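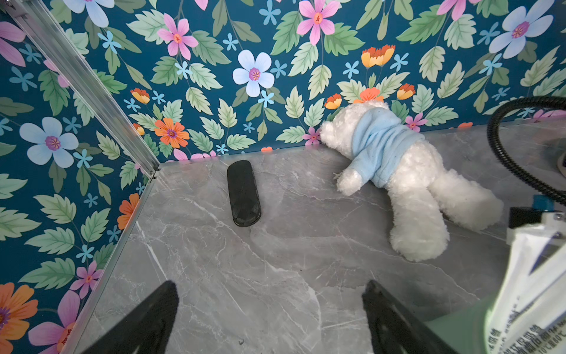

Brindov, August 11, 2026

Rosenthal College admissions: common questions

When does the application form close?
The form stays open for 30 days from the date of this notice. Drafts not submitted by then are deleted.

What is the fee?
3,000 for each applicant, whatever the number of courses chosen. It is paid once, through the Deleck payment page, and is not refunded.

How many courses can I list?
Up to 10, in order of preference. The order can be changed until the form is submitted.

Which documents are needed?
School leaving certificate, mark sheet and proof of address. Scan each as a separate file. Originals are checked at enrolment in November.

Is there a minimum mark?
50 per cent overall. Some science courses set a higher mark; see the course list.

My status on Grakel still says "Pending". Should I apply again?
No. Checks take about a week. A second form under the same certificate number cancels the first.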